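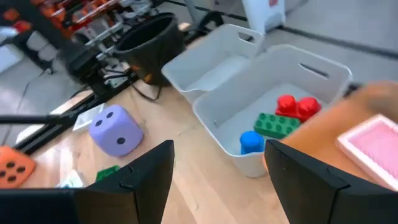

Glove bench: foam pull tests, second batch

Notebook > Combat sports > Gloves
Print | E-mail

Tuesday, September 1, 2020

Back on the sparring gloves this morning, and I finally got the Inskip foam into a proper shell! Gintarė stitched it up on Friday (lovely work, much neater than my thumb seam) and I put it on the drop rig before coffee.

Pad 110 first. Three drops at the usual height, knuckle side down. The peak crept up a little each time, so I let it rest over lunch and went again, and it came most of the way back. Pad 201 is the layered one from Jullura, stiffer to the hand, and I expected it to hit harder on the rig. Nope, it read softer on every drop. I want Wondimu to check the zero on the load cell before I get excited.

Vega wore the 201 pair for a few rounds on the heavy bag and says the wrist feels great but the thumb sits too far out, so she can't close her fist properly on the hook. Same complaint we had with the old Skiltis pattern. Macarena, do you still have that paper template with the shorter thumb? I looked in the flat drawer and only found the headgear ones.

Still to do: weigh both pairs, redo 110 with fresh foam, order more waxed thread (the black, the white shows every mistake I make). Harkatbridge gym wants a pair to try by December, laces and not Velcro.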